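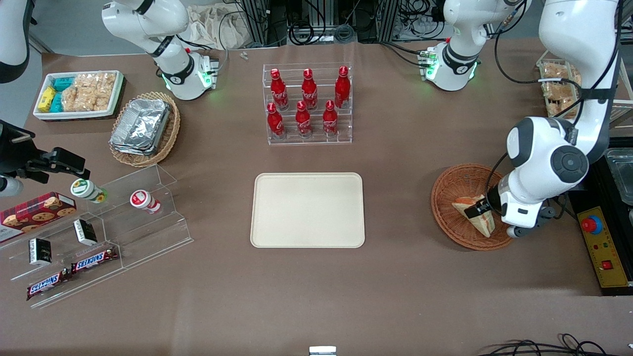
By Gonçalo Loureiro
Shop notes, Yupanqui Counter & Display
Updated in June

I get more mail about the Jutance counter set than about anything else we sell, and most of it comes down to one question: will all of it fit on my table and still leave room for the food? It will, and I'd start with the baskets, so let me go through the set the way I'd do it if you walked in and asked me.

The round wicker basket is the piece I'd buy first. It's brown, it has a woven rim and a darker woven floor, and a triangular sandwich sits in it very nicely at an angle, crust and filling both on show. I've put rolls in ours, muffins, oranges, hotel soaps once (a guesthouse order, they looked great!). If you're putting unwrapped bread in it, line it with paper first and change the paper whenever you refill.

Its oval cousin is the one I use for the dull but necessary stuff. Foil containers, for example. Stacked on a bare counter they slide all over the place, and in the oval basket they stay put and people can help themselves. Napkins work too, or wrapped cutlery. I keep trying to talk customers into two of these and they keep buying one and coming back for the second.

Then the clear acrylic tiered rack. Two tiers, and with six Coca-Cola bottles on it you get three on the upper back tier and three down in front, so the back row doesn't disappear behind the front one. I like red labels in this rack more than anything else because there's no color in the acrylic to fight with them. Wipe it with a soft cloth and a drop of dish soap. Please don't use window spray on it - I clouded my own rack that way and had to look at it for a whole summer.

The stepped shelf is also clear acrylic and it's the flexible one. Set it straight along the edge or run it diagonally across a corner, which I prefer on a small table, as it gives people something to reach toward from two sides. A box of chocolate chip cookies lies flat on it without trouble, and it'll take small bottles as well, standing or lying down.

You also get two trays. The white rectangular one is for packaged snacks, and it holds more than you'd guess. Boxes down the left side, clear packets of rice crackers filling the rest, and it still looks tidy. The cream one has rounded corners and I leave it empty in the middle of the table on purpose. That's the serving spot, where an order gets put together before it goes to the customer. Hernán Inga, who runs the kiosk at Drirnberg, told me I was wasting my best space. He tried it for one busy lunch and now he has a cream tray on both of his counters, so I'm counting that as a win.

What's in the Jutance counter set
Round wicker basket, brown
Oval wicker basket
Clear acrylic tiered rack, two tiers
Clear acrylic stepped shelf
Rectangular tray, white
Rectangular tray with rounded corners, cream
Food and drinks not included

Item number: 661
Price: $183 for the full set
Ships in 16 days when we have to reorder the baskets, sooner if they're on the shelf

A few things people ask me. Can you wash the baskets? Shake them out, brush them, wipe them with a damp cloth and let them dry in the open. Don't soak them. Will the set work on a dark table? Sure, and I think a brown table is its best match, the white and the cream both stand out against it. Can you buy the pieces one at a time? The baskets and the trays, yes. The acrylic comes to us from Hemavska packed as a pair, so those two stay together.

And if you're ordering for a cafeteria or a chain of kiosks, write to me before you use the cart. The biggest order we've packed was 600 sets and it went out on pallets, with a much better shipping rate than the website will ever show you. Tell me the size of your table and what you're planning to put on it, and I'll write back with a layout, usually before noon.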